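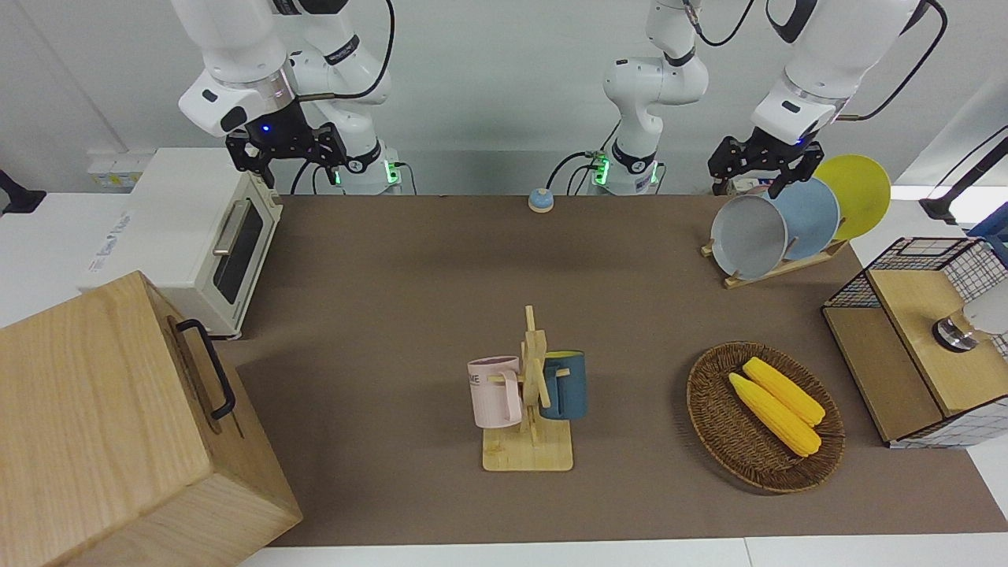

Three plates in the rack

How do I get hard water film off plates?

Posted Sat 1 August by zostdale_renter

Moved to Zostdale in March and every plate I own has gone cloudy. Chalky white film, worse near the rim. I wash by hand, no dishwasher. Regular dish soap, hot water, leave them in a rack overnight. You can scrape a bit off with a fingernail but it's back in a couple days. The glasses are even worse, I've given up on those.

Neighbor says the water here is terrible and everybody just lives with it. Is that true or is there something I can soak them in? Don't want to wreck the glaze. Some of these were my grandmother's and have a thin gold line. Also I rent so no softener.

Tags: kitchen, dishes, hard water, Zostdale

3 replies

pan_and_kettle

White vinegar. Plain cheap stuff. Half vinegar half warm water in a tub, plates in for 15 minutes or so, rub with a soft sponge, rinse well. Bad ones need a second go. NOT the gold line ones — acid can dull the gold, and so can scrubbing. Those just get mild soap, a soft cloth and dried by hand.

And dry everything with a towel right away. The film is what's left behind when the drops dry, so overnight in a rack is the worst thing you can do with water like yours. I know, nobody wants to stand there drying. I do the plates and glasses and let the pots fend for themselves.

Never mix vinegar with bleach, in case there's any under your sink.

Vellivstead_Deb

Vituron powder!! I swear by it, 2 scoops in the sink. Got mine at the hardware store in Vellivstead, think it was on the bottom shelf by the mops. Dont know if they still carry it.

My water is way worse than yours btw, kettle looks like a cave

oldpipes508

Vinegar answer is right. Couple things to add. Test strips are cheap, get a pack and see what you've really got before buying stuff. Your water company should also have a hardness number if you call and ask, mine read it to me over the phone.

If it's gray marks and not white film thats different — usually metal from forks and knives rubbing off on the glaze. Vinegar wont do much. Needs a mild cleanser made for china, small spot on the back first.

And if a plate still looks cloudy after two soaks the glaze is probably just worn. Had that with a set I'd used more than 50 years. Still eat off them. For the glasses, same soak, longer, old toothbrush for the bottoms.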